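Teaching by hand, teaching by remote: what we learned moving glass
Speaker notes, afternoon session, 25 minutes plus questions

Slide 1. Title

Hi everybody, thanks for coming back after lunch. I work on the demo side at Orkon, so I'm the person who sits there and shows the arm how to do things, over and over. Twenty-five minutes, and please do shout if I mumble. (Check clicker. Water on the left.)

Slide 2. Two ways to show a robot a task

Quick show of hands: who's grabbed an arm and pushed it through a motion? And who's done it from across the room with a controller? OK, good mix.

Hand guiding first. You put the arm in its floaty mode, take hold near the wrist and walk it through the job. It feels great. You get the weight of the thing, you feel it bump the table, and a new person can do something useful in ten minutes. The trouble is that your own arm ends up in the overhead view, and you tend to shove harder than the motors ever would on their own.

Remote is the other one. We use a leader arm, a small copy you move with your hands while the big one follows. Slower to learn! My first morning I mostly knocked things over. But the recording only has what the robot saw and did, and that's the stuff you want to train on.

Slide 3. The Benjelloun project

So, Benjelloun is our tabletop tidying project. Cups, trays, lids, small bits of glass. We gave ourselves one month, May, and a target of 500 good demos. We recorded 1312 in total, and I'll get to why those two numbers are so far apart.

(Pause here, let them read the slide.)

The first batch was by hand, the rest by remote. Same table, same sort of objects, put down in a new spot every time. I can't say that last part loudly enough. If you always set the cup down where it's comfortable for you, the robot learns your comfortable spot and not much about cups.
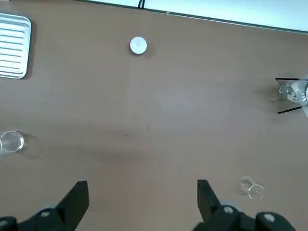 Slide 4. Clear glass is mean

I picked glass because I thought it would be a fun challenge. Well. When you drive from the wrist view you're looking for a rim, a little shine, maybe a shadow, and you can be off by a finger's width and feel totally sure of yourself. By hand you never notice this, because you're standing right there with two good eyes. That's a real trap: you can show the arm a perfect grasp using information the arm doesn't have.

So our rule for remote sessions became: wrist view only, no peeking over the monitor. People hated it for a day. Our success rate while recording dropped, and the trained policy got better anyway.

(If time: tell the story about me peeking and getting caught by my own reflection in the screen.)

Slide 5. What we threw out

Back to those 1312. We tossed 197 for dumb reasons, like a recording that started late or a person who stopped halfway to answer the phone. Check your start button, folks. A bigger pile went because the operator dithered. You hover, you change your mind, you go left, you come back. The robot will copy the dithering, and very faithfully too.

What I do NOT throw out is a missed grasp with a clean recovery. Keep those! We went back through the reject pile and pulled out 93 of them, and they were some of the most useful demos we had. Before that, when the policy missed, it just closed on air and carried on to the drop-off as if it had a cup.

Slide 6. Tools

Short one. Recording goes through Weteo, which is our in-house logger, and I label in Zornex. I like Zornex fine, but I wish the scrub bar was wider. The thing I'd copy from our setup is a foot pedal for start and stop. Your hands are busy, use your feet.

Slide 7. If you're starting next week

Start by hand for a day, just to find out what the task feels like and where the arm can't reach. Then switch to remote for the data you plan to keep. Go slower than you want to at the approach and at normal speed everywhere else. Swap operators every half hour or so. I get sloppy after that and I don't notice it until I watch the playback.

And talk out loud while you drive. It sounds silly, but saying "rim, down, close" kept me from hovering more than anything else we tried.

(Skip slide 8 if we're past 2:20 and go straight to questions. Leader arm is in the blue case, offer to let people try it at the break.)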